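Desk clutter

Desk clutter is the name given to the small objects that gather on a working surface without being needed for the work being done there. The term is loose. It usually takes in remote controls, spare cables, single sheets of paper, pens, chargers and cups, and it usually leaves out the keyboard, the mouse and whatever the mouse sits on, although writers on the subject do not agree even about that. Much of what has been published on desk clutter comes from people who sell storage, and should be read with that in mind.

Definition

The most quoted definition is the one used by Kwadwo Baidoo in his household handbook The Cleared Surface, where clutter is "anything within arm's reach that has not been used since the morning". It is a poor definition. A stapler may go unused for a week and still belong where it is, while a phone picked up every few minutes may be the worst thing on the desk. Baidoo later changed the wording to "anything without a reason to be within reach", which moves the difficulty along to the word "reason".

Kwaku Ayaaba, in a long reply to the handbook, argued that the word describes a feeling about objects and has no fixed meaning beyond that. Two people sharing a desk will often draw the line in different places, and neither can be shown to be wrong.

Common items

Remote controls are among the more frequent offenders, especially in rooms where a bedroom or sitting room doubles as an office. The remote for an air conditioner has no natural home. Many are sold with a wall holder, which is screwed up in some houses and left in the box in others, and the remote then lives on whichever flat surface is nearest to the chair. Television and set-top remotes travel in much the same way. Being long and flat, they are easily lost under paper, or end up lying on top of it.

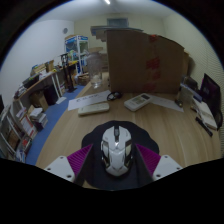
Cables are the second large group. A short black lead, coiled and set down, gives no clue to what it once charged, and most households keep such leads for years in case the matching device turns up. The usual advice is to label each one. Few people do, and the labels tend to come off.

Loose paper is harder to judge. A single sheet may be a bill, a set of instructions or the back of something already dealt with, and it can't be sorted without being read. For this reason it is commonly left until there is a pile, at which point the pile is moved.

The mouse and the mouse pad

Most systems treat the mouse and its pad as fixed points and arrange everything else around them. The Wollora method, sold as a booklet and a set of trays, asks the user to keep a clear hand's width on each side of the pad. The booklet does not say whose hand. Pads with shaped or wavy edges are discouraged on the grounds that they "invite drift", a claim for which no support is offered. Users of the method have pointed out that a plain rectangular pad drifts just as well on a smooth desk.

Whether a pad is needed at all is a separate argument. Many optical mice will track on bare wood or wood-effect surfaces, and the case for a pad rests mainly on comfort, on noise and on saving the desk from wear.

Remedies

The commonest remedy is the tray or caddy. The Tiveck caddy has 11 compartments, among them 2 slots meant for remotes, and is advertised as enough for "any desk". In practice a container with many compartments tends to be filled, and its critics regard it as a way of storing clutter standing up. Trelis, a rival product, is a plain shallow box with a lid. It hides the contents well, and opinions differ as to whether this counts as a cure.

A second remedy is the daily reset, in which everything is put away at the end of work. Baidoo recommends 5 minutes at six in the evening. The habit is cheap and does no harm, but it assumes that each object has somewhere to go, and the remotes and spare leads mostly haven't.

Claims about effects

It is often stated that a crowded desk makes for slower or worse work. The figure most often repeated comes from the Issahaku survey, which collected 3142 replies and reported that tidy desk owners felt more productive. The survey asked people to rate their own desks and their own output - it did not measure either one - and those who had just tidied up might be expected to think well of themselves. It also ran in March, when many of the replies would have followed a spring clean.

Ayaaba's view was that the effect, if there is one, is small beside such things as a decent chair and a quiet room. No better survey has been set against Issahaku's, and the claim continues to appear in catalogues without a source.

See also

Cable management
Filing
Household storage
Mouse pad
Spring cleaning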